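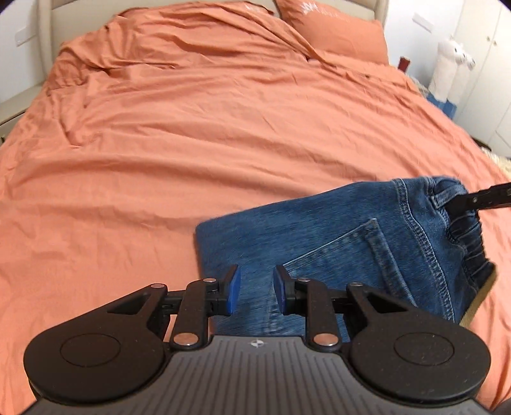 4.2 The bed as a holding surface

Of all the surfaces in the home on which clean clothing comes to rest, the bed is the largest, the softest and the least suited to the job. Our households used it anyway. In the diaries, which ran to 3,409 entries, the bed was named as the first stop for clean clothes more often than the table, the sofa, the ironing board and the top of the washing machine put together. The chest of drawers, for which the clothes were in theory bound, came a poor sixth, just behind "the stairs".

The attraction is easy enough to see. A made bed offers a wide, clean area at a tolerable height, usually within a few steps of the wardrobe. It also imposes a deadline, in that somebody will want to sleep in it. Several households described this as a system. "I put it on the bed so that I have to deal with it," wrote one. The same household recorded, eleven entries later, that the pile had been moved to the chair at bedtime and back to the bed in the morning, a journey it went on to make for most of a week.

We call this movement shuttling (see Section 3.4 for the coding rules). It was found in 107 of the 268 households, and in almost all the ones that described themselves as organised.

Folding on a bed has its own difficulties, and the literature on domestic work has been oddly quiet about them. A duvet gives way under the hand. Edges that would line up on a table sink into the filling and drift apart, and any crease pressed into the cloth from above is met from below by a crease belonging to somebody's bedding. Shirts suffer most. Jeans suffer least, being stiff enough to keep their own counsel, and they were the garment most often folded on the bed and left there in a finished state, sometimes for days. A folded pair of jeans looks so much like a completed task that it is seldom picked up again until it is needed, at which point it is worn.

Figure 6. Folded jeans on a duvet, back pocket uppermost. The duvet is spread but not smoothed, the condition we coded as "made (generous)".

The position of the pocket deserves a word. Jeans are commonly folded leg to leg along their length, then brought up from the hem in halves or thirds, and the person folding must decide, usually without knowing it, whether the seat or the fly will face outward. Households that kept their jeans on open shelves favoured the seat, and said when asked that they could tell one pair from another by the stitching. Households that used drawers had no preference and were puzzled by the question. Gathered waistbands complicate matters slightly, as the puckered end of the bundle stands thicker than the folded one and a stack made all one way begins to lean. The remedy is to turn every second pair round. Two households did this. One of them had also labelled the airing cupboard.

The state of the bed itself turned out to be harder to code than the clothes. Our first scheme, drawn up in April, had two values, made and unmade, and the coders agreed so rarely that we gave it up. Many beds had been pulled straight in one movement from the foot end, leaving the bedding bunched near the pillows or a pillow partly buried under it. Their owners regarded these beds as made and could become quite firm on the point. The revised scheme, fixed on 02/09/2020, has four values and follows the owner's view wherever the mattress is mostly covered.

Storage products did little to alter any of this. Nineteen households owned the Trirkanora folding board, a hinged sheet that produces shirts of identical width, and fifteen kept it under the bed. The Sasolus hanging shelf was better liked, though chiefly for handbags. We had expected the bench at the foot of the bed to draw clothes away from the duvet, and it did, in the sense that both were then covered.

The next section turns to the chair.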